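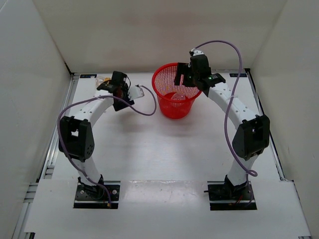 Passei a manhã a discutir com o Corrado se os dedos da Pakeo valem o que custam, e a discussão durou mais do que os próprios ensaios. A ideia é simples: os Jetby, que já cá estavam, contra os Pakeo, que chegaram numa caixa com mais espuma do que conteúdo. Mesma força, mesma velocidade, mesmas peças. O Corrado gosta dos Pakeo porque são novos. Eu desconfio deles pela mesma razão. O teste de hoje foi o mais humilde que temos — pegar em coisas translúcidas, que as câmaras detestam, e largá-las no cesto vermelho de rede, com o braço direito encarregado da entrega e o esquerdo a tratar do seu canto. Escolhi o cesto eu, e mantenho a escolha: vermelho contra branco, até o nosso detector de bordas o encontra. As peças é que são outra história.

Os cabos roxos continuam a irritar-me. Fazem arcos enormes por cima de tudo e um dia destes um deles vai enganchar onde não deve. A Bríd diz que a folga é necessária para o pulso rodar à vontade e tem razão, o que não torna o assunto mais simpático. Pedi-lhe umas abraçadeiras. Respondeu que estavam encomendadas, no tom com que se fala de um parente emigrado.

O plano do Daithí prevê 300 ciclos por par de dedos, mais 300 com a câmara mudada de posição e outros 300 com o controlador da Dolan. São 900 por par, portanto. Perguntei-lhe quem ia ficar a olhar para isso e ele disse «o registo automático», que é o nome que dá a mim.

Notas para não me esquecer:

- Pakeo: fecha bem, abre tarde. Há um atraso qualquer na largada que não aparece com os Jetby. Subir a espera de 700 para 900 ms e repetir.
- Jetby: menos elegante, solta logo. A borracha do dedo interior está a ficar lisa.
- Controlador antigo: aceita tudo sem protestar, incluindo os meus erros.
- A fila de binário do braço esquerdo tem uma coluna trocada desde sexta versão do ficheiro. Corrigir ANTES de mandar ao Senan.

A Britt-Marie telefonou de Skurcombe a meio da tarde para saber se já tínhamos «um vencedor». Expliquei-lhe que tínhamos uma folha de cálculo. Quer uma recomendação numa página, com uma frase que se possa ler em voz alta numa reunião. Prometi a página.

Por mim ficávamos com os Jetby e gastávamos a diferença numa câmara decente, mas ainda não disse isto ao Corrado, que já colou o autocolante da Pakeo no portátil. Amanhã troco a ordem dos ensaios, começo pelo controlador da Dolan e levo o meu próprio café.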